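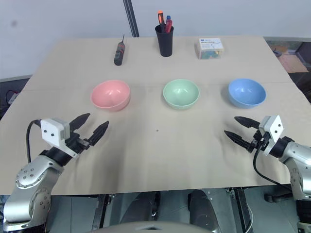 Figure 4. Head camera view of the two-arm bench, with the three bowls in a row and the pen holder behind them.

Session 4: From a picture to a plan

Welcome back, everyone. Last time we got as far as the camera model and ran out of hour, so do have your notes on the table plane to hand - we shall lean on them quite a bit today.

Our running task is the Rindedness sorting task, in which the planner is told something like "put the marker in the pink bowl" and has to work out the rest. Before any arm moves, the perception node (we call it Zorau) must turn the head view into a short list of named things with positions. Bowls are kind to us here. They are round, plainly coloured and well apart on pale paper, so a simple colour threshold followed by an ellipse fit will find all three rims. The clear box at the back right is a good deal less kind, as you see its contents through its sides, and a colour threshold will happily report yellow, green and blue blobs with no box at all. The upright screwdriver gives a different sort of trouble: the shaft is so thin that the depth image often misses it altogether, and your planner will then think there is free space above the grip.

Next comes the choice of arm. Barredo, our planner, gives each arm a cost for each target and takes the cheaper one. Pink goes to the left arm and blue to the right without much fuss, but for the green bowl the two costs are nearly equal, and with a little noise the choice can flip at every cycle. The cure is a small penalty for changing your mind. Start with 5 in the config file and see how you get on.

Reading: chapter 2 of the Ballelham notes, and page 68 if the ellipse fit is still a bit foggy.

For next time, please bring a plot of both arm costs along the row of bowls, with and without the penalty.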